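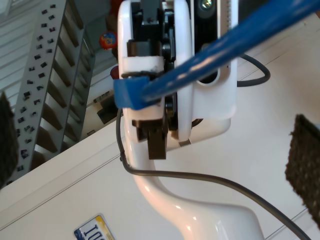
Flultberg server room, recabling

Posted 06/10/2014

The small server room at Flultberg was due for new patch cables. The old runs had been added one at a time over the years and most had lost their labels. Everything on the Guviver side of the room is being replaced first, with the Bako rack to follow later in June.

The order was for 324 patch cables in several lengths, plus a box of 200 spare boots. Blue is for the main office network, gray for phones, yellow for the link to the Voneo building. The color list is taped inside the door - please keep to it when adding anything new.

Each cable is plugged in at the switch end, tested, and then written into the port list before the next one is started. It is slow work, around 21 cables in an hour when the labels are readable.

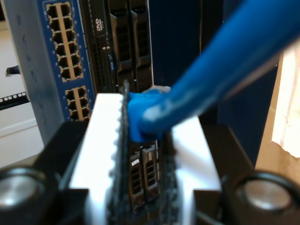
Blue cable with its boot, in front of the rack server. The switch panel with the tan-bordered ports is behind it.

The port list will be printed again once the Bako rack is finished. Until then the penciled copy on the clipboard is the correct one. Old cables over 2000 mm go in the storage bin for reuse - shorter ones go to recycling.

More pictures will be added to this page when the second rack is done.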